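Citari publishes revised method for measuring surface water on paved public ground

Turkby, July 2018

Citari has released the second edition of its method for measuring how quickly rainwater leaves paved public ground. The method is intended for highway engineers, drainage designers and local authorities. It replaces the edition issued in April.

The main change concerns the test area. The first edition allowed readings to be taken at single points, which gave poor agreement between survey teams on uneven paving. The second edition requires a grid with points set 600 mm apart, and readings are averaged by row before a drainage time is reported.

The revised method was checked at 382 test areas in Turkby. A total of 2827 readings were taken by two teams working separately. Differences between the teams were smaller than under the earlier edition on all surface types except worn brick, where joint depth remains the main source of error.

"The grid takes longer to set out, but the results can be compared from one street to the next," said Mitsuko Sugiyama, head of surface testing at Citari. "Designers had asked for that."

Slope must now be recorded along two lines at right angles. Where a building stands beside the paving, the first line is taken parallel to the wall.
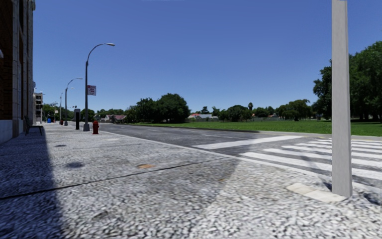

Test areas smaller than 400 mm across are outside the scope of the method. Gratings, tree pits and tactile paving are also excluded and will be covered in a separate annex, now being drafted by Raimonds Siliņa.

Results recorded under the first edition remain valid but should be marked as such in reports. They should not be combined with grid results in the same table.

The second edition and a blank record sheet are available from Citari on request. Technical questions should be sent to Ha-rang Myung at the Turkby office.

Related items
Drirnix joint filler: notes on test preparation
Record sheets for slope and fall
Conall Ní Mhurchú joins Citari drainage group
First edition: list of corrections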